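Galtuva Linens: a data card for the hand-held gripper recordings
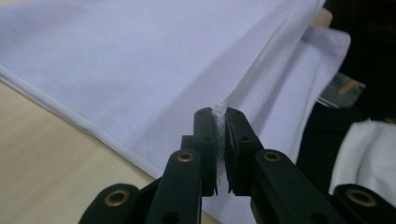 Muireann Gilmartin

Reading time: 3 minutes
Print this page | E-mail this page

## What you'll find in it

Galtuva Linens is a set of 452 recordings of people handling household cloth with a hand-held gripper, made so that a robot arm can be taught the same work afterwards. I started it in March, thinking I would do a few pillowcases and stop, and then I got rather fond of it (as I tend to) and carried on into tea towels, napkins and one very stubborn fitted sheet.

The person recording holds the gripper and does the job with it, and the camera on the tool sees what the fingers see. Most of the set is about finding an edge or a seam, closing on it and moving the cloth from there. A typical view has the two black fingers shut on a seam of white fabric, with a little peak of cloth bunched up above the jaws and a stitched hem running in from the left — white on a pale table, so the stitching does a lot of the work of telling you where you are.

## How it is laid out

There are 7 folders, one for each kind of cloth. Every recording has its video, the finger opening over time, the path of the tool, and a short plain-text note from whoever was holding it. Please do read the notes! People wrote down lovely useful things in them, such as which way they had meant to fold before they changed their minds.

- `grasp_only`: ends once the fingers have closed
- `grasp_and_lift`: carries on until the cloth is clear of the table
- `full_fold`: the whole job, usually the longest files
- `retry`: one or more missed grasps, kept in on purpose

The Stovano loader reads all of these. If you're still on the older Breathnach scripts, set the opening to millimetres by hand, as they expect a fraction between 0 and 1 and will quietly give you nonsense.

## Labels

I labelled 3,000 separate moments of closing on cloth, and marked each as hem, seam, corner or plain fabric. Seams and hems are the hard pair. Where a folded layer lies over a seam I labelled what was between the fingers, even if a hem was nearer the middle of the view. A second pass by a colleague disagreed with me on 125 of them, and those carry `disputed: true`. I'd leave them out of training at first and look at them by eye later on, with a cup of something.

## Things to watch for

White cloth makes up far too much of the set, and our indoor lights give it a faint lavender cast in places. Don't correct the colour before you've trained once without doing so. The backgrounds weren't tidied either, and there are odds and ends beside the cloth in plenty of the recordings.

Patterned cloth is thin on the ground, and wool is missing altogether. I hope to put that right in the next release, which will be called Primus if I get my way.

Corrections are very welcome, small ones especially. Send me the folder and the recording number, and the time within the file if you have it.

We use cookies to remember your settings. Accept | Manage choices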